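The Corner Finder

By the time Saron Hadgu got the planner to compile again it was a little past four in the afternoon, and the light in the lab had gone the color of weak tea, and she had eaten nothing since breakfast but half a sleeve of crackers and a plum. She didn't mind much. There was a kind of contentment in the late part of a March afternoon, with the heaters ticking and the others gone off to the meeting, when it was only her and the log window and the towel.

The towel was blue, or had been blue once and was on its way to white, and it had belonged to her mother, who had washed it so many times that it had given up holding any particular shape. That was the trouble with it, and also why she had brought it in. The new ones from the store behaved themselves. They lay down in squares. Her mother's towel lay down however it pleased, and the corner finder, a piece of software she had named Tulik one night when she was too tired to think of anything sensible, had to look at all those folds and decide which of them was an edge and which was only a crease pretending.

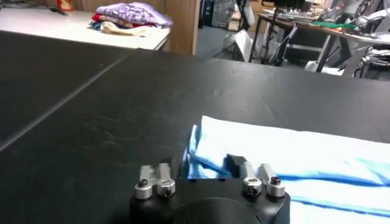

Tulik had been wrong, so far, 237 times. She knew the number because it sat in the upper left of her log window, and because Türkmen, who had written the grasp controller and was very proud of it, liked to lean over her shoulder and read it aloud in the voice of a man announcing trains.

"Your corner finder," he would say, "has given my fingers bad directions again."

"Your fingers close too early," she would say, and they would both be a little bit right, and go and make tea.

What she had worked out over the weekend, lying on her sister's couch with a cat across her shins, was that the mistakes weren't spread evenly at all. She had gone through the recordings one after another, 3,479 of them, and sorted the failures by what the map of the cloth looked like just before the fingers closed. Nearly all of them came when the towel was folded over on itself. Tulik saw the doubled place, thick and dark and full of promise, and gave it a high score, and down went the gripper to pick up two layers where it wanted one. It was like a child reaching for the biggest slice. She had felt quite tender toward it, thinking of it that way, and then she had gotten up, to the cat's disgust, and written a penalty term on the back of a phone bill.

It was such a small thing. One extra line in the scoring function, one weight to go with it, and a check in the planner so that if the best two candidates were nearly tied the arm would come back up and look from another angle before committing. She had set the weight at 2 because 2 was a friendly number and she had to start somewhere.

Now she read the diff over one last time, the way her mother used to read a letter before sealing it, with her lips moving. She saved it. She put her hand near the stop button, out of habit, and pressed the key.

The arm thought about it. That was how she always put it to herself, though she knew perfectly well what was going on in there – a few hundred candidate grasps being scored and thrown away, a path checked against the table, a path checked again. On the screen the little colored points gathered over the thick fold, as they always did, and then one by one they faded, and gathered again at the pointed end.

"Go on," she said, out loud, to a computer. 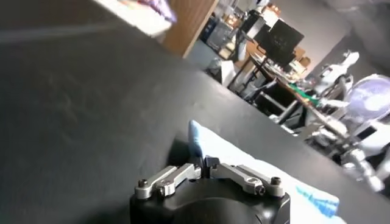

The fingers closing on the edge of the towel, in the quiet part of the afternoon.

She didn't cheer. She watched the force reading climb and settle, and she noticed she had been holding her breath and let it go. Then she wrote the time in her notebook, and after it the weight, and after that, because the page had room, the word "Mama," and underlined it.

The door banged at the end of the hall. That would be Türkmen, back from the meeting with his coat still on and a great deal to say about the people from Wondholm, who wanted a demonstration and had wanted it since winter. She thought she might let him talk for a while first.

"What's our number?" he called, before he was even in the room.

"Same as when you left," said Saron, and she moved her bag off the other chair so he could sit down and see.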